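Re: [flower-trade] Wholesale order minimums from June

Ryszard Pawłowska wrote:
> Storkell has put its minimum up to 24 bunches a variety.
> Is anyone else splitting orders? I can't use that many
> stocks in my shop before they go over.

Ryszard,

We split with Grabowska, two streets over. She takes the lisianthus and I take most of the stocks. One account, one delivery, and we settle up at the end of the month. My last invoice was $393 for the two of us, delivery included.

Storkell will still sell mixed boxes of 10 if you call before 4 in the afternoon. They aren't on the website, so you have to ask. Tarkance has no minimum, but their roses came in tight twice this spring and never opened, so I only use them for greens.

If you do share, agree ahead of time on who pays for damaged stems. We didn't, and had to sort it out over a box of crushed snapdragons. 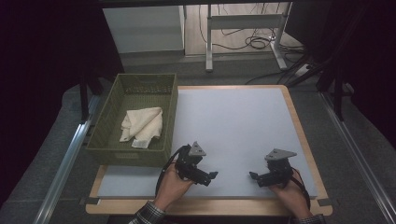 Green basket on the gray board.

I can send you the sheet we use for dividing the bill.

We use cookies to remember your archive settings. Accept | Decline

Comments (2)

julten_blooms: Do the mixed boxes include filler?

petalcart: Mine had statice in it last time, no waxflower. Ask when you call.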